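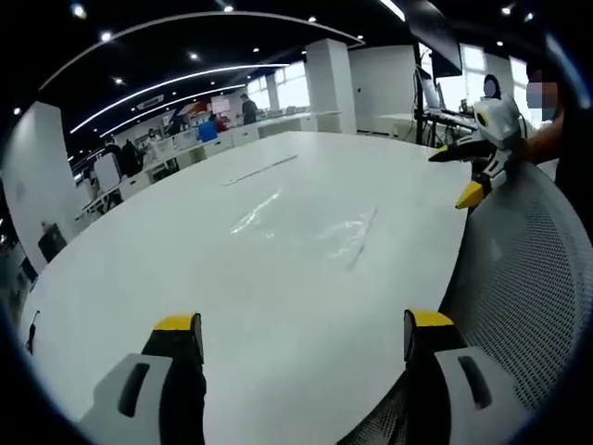

Clear Aligner Wear and Patient Reminders: Project Report
Mairéad Costello, second-year dental hygiene program, Plilldale

Background
Clear aligners only move teeth while they are in the mouth. Most orthodontists ask for 22 hours a day, and patients often fall short. My project looked at whether a short text reminder in the evening changed how long patients said they wore their trays.

Method
The Landeg clinic let me invite patients who had already worn aligners for at least a month. Of the 122 who agreed to take part, one group got a text at 8 p.m. each day and the other got none. Both groups filled in a wear diary through February. Diaries were handed in at the front desk or sent by email. I left out any diary with more than 25 blank entries – these came mostly from patients who had gone on vacation.

The texts went out through Hedance, the message service the clinic already uses for appointments. Its monthly limit was 900 messages, so the reminder group had to be kept small and the two groups were not equal in size. 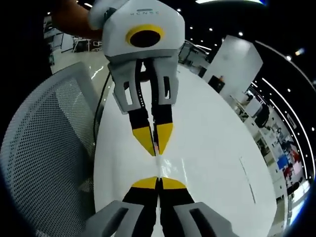

Two yellow-tipped grippers facing each other over the white table.

Results
Patients who got reminders reported longer wear on weekdays. On weekends the two groups were close. The most common reason given for short wear was eating out, followed by soreness after a new tray. Several patients wrote that they took the trays out for dinner and forgot them until bedtime.

Almost 700 diary entries had a note in the comments box. I sorted these by hand and then checked the totals in Grilex. The second check moved a few notes from "soreness" to "poor fit."

Limits
Wear time was self-reported, and people tend to round up. Some trays have a color dot that fades with wear – the clinic did not stock them. The groups were also not matched by age. A repeat should run for at least two months and ask about meal times from the first day.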